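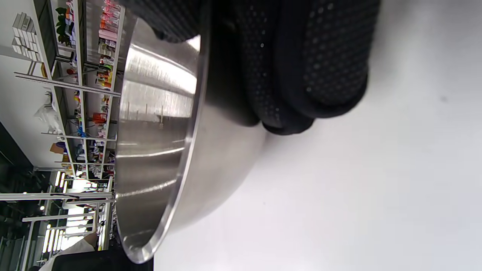 3.2 Bowls, cups, and what goes inside what

The mixing bowl turned out to be the most rewarding object in the whole Dilham set, and we did not see that coming. When we drew up the list we treated bowls as filler between the harder items (lidded pans, whisks, anything with a cord). By the time we had coded the first 1,000 placements from the Clarkberg kitchens, bowls had taken over our notes. People stack them, flip them, fill them with other things, and use them to carry half a drawer's worth of tools across the room. A bowl is a piece of kitchenware and a piece of storage at the same time, and that double life is a delight to study!

We coded 3,000 placements in all, covering 518 different household items. A placement starts when an item leaves a surface, shelf, or another item and ends when the hand lets go of it. For each one we noted what the item was put on or in, whether it stood upright, and whether it shared its spot with something else. Placements in which an item ended up inside another item are called nestings from here on. Two items of the same kind in a pile (plates on plates, say) are stackings and are dealt with in Section 3.3.

Nestings come in two kinds, and the difference matters for everything that follows. In a snug nesting, the inner item has one natural resting place, like a small bowl settling into a larger one of the same shape. In a free nesting the inner item is much smaller than the space it goes into, so it can lean, tip, or roll. The pairing in Figure 4 is a free nesting: a light blue plastic cup in a stainless steel mixing bowl, tilted against the inner wall. We coded a cup like this as "leaning" and noted which part of it touched the wall where we could tell.
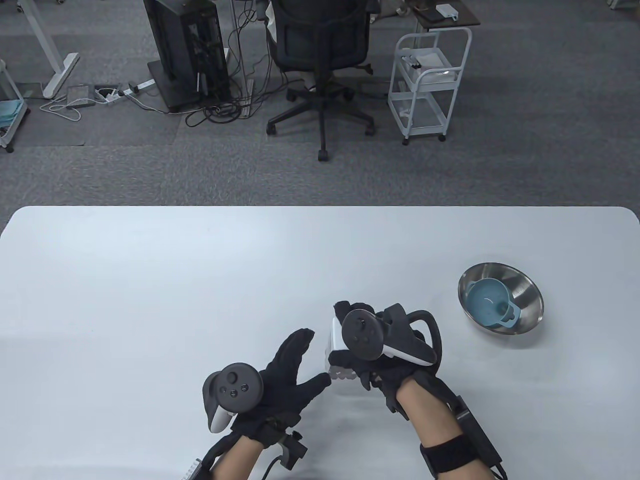

Leaning cups raised a lovely little coding problem. Is a leaning cup put away, or is it only parked? Our first coders split on this so often that we rewrote the rule in January and went back over every free nesting from the Godoy kitchens. Under the new rule, an item counts as put away if the outer item is later moved with the inner item still in it, and as parked if the inner item is taken out first. This means a single moment is never enough to decide, and the code stays open until the next placement that touches either item. It made the work slower, but agreement between coders got much better, and we would do it the same way again.

Steel bowls deserve a note of their own. A smooth, rounded wall gives a cup very little to hold on to, so small items tend to slide toward the lowest point and stop wherever a handle or rim catches. In the Iren kitchens, where people had a mix of steel and ceramic bowls, several participants told us they put cups in the steel ones on purpose – they liked hearing that the cup had landed. We had no code for sound and had to add one.

The way a bowl is picked up also tells us a lot about what is going to happen to it. We used 2 grip codes: rim (fingers over the edge) and body (fingers spread on the outside wall). A body grip often came before a flip, with the bowl going upside down onto a towel or rack, while a rim grip was the usual choice for short moves across a table. Tipping a bowl onto its side was coded separately, and only when the opening clearly faced away from the ceiling. Some people did this to check the inside before putting the bowl away, a habit we had never noticed in our own kitchens and now cannot stop noticing.

Bowls holding food were left out of all counts in this section and are listed in Appendix B.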